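Home | Programs | Opinion | Reports | Contact

Keep the Office Desktop Open to Repair

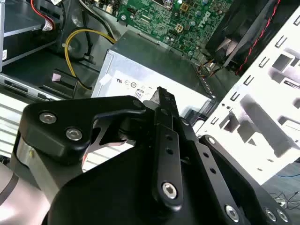 The case for a second service life

Each October, Gomura reviews the desktop computers used in its offices and training rooms. The most recent review covered 2,620 machines, of which 1,682 were listed for disposal on the basis of age alone. It is the view of this office that age is a poor reason to discard a working computer, and that the rule should be withdrawn.

A desktop case is one of the few pieces of office equipment that can still be opened and understood by a person with modest training. The power supply sits in its own metal housing and carries its ratings on a label. The motherboard is a separate part. When one of these fails, the other may have years of use left in it.

The present policy ignores this. Under the agreement with Endico, a machine that will not start is collected whole and replaced whole. Staff are not permitted to test the power supply first, although that test takes a few minutes and the part is often the least costly in the case.

Objections deserve an answer. Older machines can use more electricity, and some can no longer run current software. Those machines should go. We ask only that the decision follow an inspection, and that the result be written down.

The Kofler training center has worked this way for two years. Its repair bench serves 65 desktops, and its spare parts come from retired units stored at the Javley depot. The same arrangement could be offered to every site before the Endico agreement is renewed.

Last updated: Tuesday, January 29, 2019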